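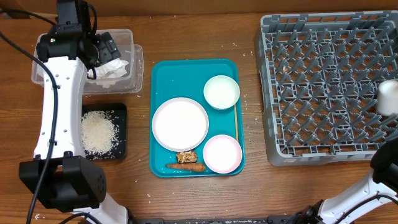 Chapter 4
Who Is Reading? Measuring a News Audience

If you have ever sat in a newsroom on the morning the audience figures arrive, you will know the particular hush that falls before somebody opens the file. If you haven't, then let me try to give you a feel for it, as the whole of this chapter grows out of that moment. People who have spent the month chasing councillors down corridors or rewriting headlines at midnight are about to be handed a number, and that number will be taken, fairly or unfairly, as a verdict on their work.

In Chapter 3 we followed a story from the first telephone call to the published page. We now turn to what happens once it leaves the building. Who sees it? How long do they stay with it? Do they come back tomorrow, or did they wander in from a search for something else and wander straight out again? These sound like simple questions, and for a long time publishers treated them as simple. A printed newspaper had a circulation (the copies sold) and a readership (the people thought to have read each copy), and although there were plenty of quarrels over the second of these, most editors felt they knew where they stood.

Digital publishing unsettled all that. Take the Nunau Courier, a small-town title we shall be meeting several times in the coming pages. In July it published 300 stories online, and its owners were delighted to see that one of them, a short piece on the closure of the Asport road bridge, had brought in 40 per cent of the month's page views. The advertising manager wanted more stories like it. The news editor pointed out, a little wearily, that bridges do not close every week, and that most of the people who came for the bridge had looked at nothing else. Both of them were reading the same report, and both had understood it correctly. They simply wanted it to answer different questions. 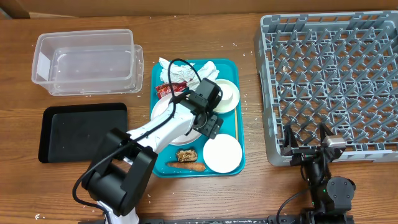
It helps, then, to be clear from the start about three terms that are often muddled. A page view is recorded each time a page is loaded, so one keen reader refreshing a live election blog may produce dozens of them before bedtime. A visit is a single sitting, however many pages it takes in. A unique visitor is meant to stand for one person over a set period, usually a month – but the counting is commonly done by device or browser, and a reader who checks the headlines on a phone at breakfast and on an office computer at lunch may well be counted twice. Please do keep these apart in your notes. A surprising amount of bad reporting about the media comes from mixing them up.

You will also need to be a little wary of growth. The Menudum Post once announced a rise of 89 per cent in a single month, and so it had grown, from a very low base, after a month in which its site had been out of action for days at a time. Its larger rival, the Gallagher Gazette, grew by far less and gained many more readers. Section 4.3 takes you through this sort of comparison slowly, with the working shown, and you won't need any mathematics beyond percentages.

By the end of the chapter you should be able to:

Explain the difference between page views, visits and unique visitors
Read a monthly audience table and say what it leaves out
Judge whether a claim about growth is a fair one
Discuss how audience figures can shape decisions about what gets covered

Before you begin

Find a news site that you use often and think back over the past week. Write down how you usually arrive there (by typing in the address, through a search, from a link sent by a friend) and how many stories you tend to read before leaving. Keep your answers somewhere safe, as you will need them for the activity on page 36.

4.1 From copies sold to people counted

The oldest way of measuring a newspaper's success was to count what came back. Bundles went out to the newsagents before dawn, the unsold copies were returned, and a clerk took one figure away from the other.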